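Ticket 3405
Category: Card sorting / bin layout
Opened by: Onni Niskanen
Assigned to: Toivo Pelkonen
Opened: 28/02/2019
Priority: Normal
Status: Waiting for requester

Problem as reported

Cards for the Ruotsalainen event keep ending up in the wrong bin. We use three small storage bins on the table: black, yellow and green. The red VIP cards are supposed to be in the black bin. At the end of a run I find VIP cards in the yellow bin, and drawing cards in the black one. It has happened in 2 of the last 3 sorts. I have to go through everything by hand before the box goes out to Astico.

Second problem, maybe related: cards in the green bin slide down flat and get missed when the bin is emptied.

What I have tried
- Wiped out all the bins
- Put the bins closer together
- Swapped yellow and green (made it worse, put them back)
- Printed a new copy of the sort list from Tradach

Log

Entry 1, Toivo Pelkonen
Took the ticket. Asked Onni which version of the sort list is in use. The July list has the drawing cards under black, and the current one has them under yellow. Both have the same heading, so they are easy to mix up.

Entry 2, Onni Niskanen
Checked. The printout by the table was the current one, but there was a July copy under it in the same sleeve. I threw the July copy away. I can't say which of them was used for the bad sorts.

Entry 3, Toivo Pelkonen
That would explain drawing cards in black. It does not explain VIP cards in yellow, which is wrong on both lists. Asked how full the bins get.

Entry 4, Onni Niskanen
Black gets full. A normal batch is some 75 cards and more than half go to black. When it is full the front cards lean over the side toward yellow.

Entry 5, Toivo Pelkonen
Then they are probably tipping over into the next bin. Suggested the following:

1. Stand the cards upright in the black bin, blue-grey at the back, red VIP in front.
2. Empty black when it is half full. Do not wait for the end of the batch.
3. Order stays black, yellow, green from the left. Do not swap bins in the middle of a batch.
4. In the green bin, stand the grey cards against the back edge.
5. Keep tape out of the bins. Leave the roll in the wire basket on the left.

Also asked Parnisex for dividers that fit this size of bin. No answer yet.

Entry 6, Toivo Pelkonen
Set the table up according to the steps in entry 5. Only a few cards in each bin, so the order is easy to check. Use this layout to start the next batch.

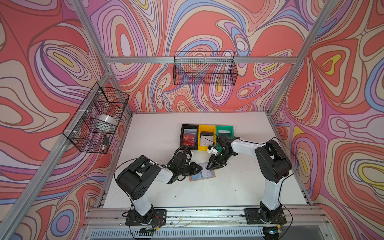

Entry 7, Onni Niskanen
Fine with the order, I'll keep it. Half full is too often for me though, I would be stopping all the time. Can I go to three quarters if the cards are standing up straight? And should the drawing cards in yellow stand up too, or can they stay in a stack? The list doesn't say.

Entry 8, Toivo Pelkonen
A stack is OK for yellow. Three quarters is OK for black as long as nothing leans. If you find a VIP card in yellow again, leave it where it is and write down how full black was at the time.

Changed status to Waiting for requester. Will close after two clean batches. The divider request to Parnisex stays open under this number.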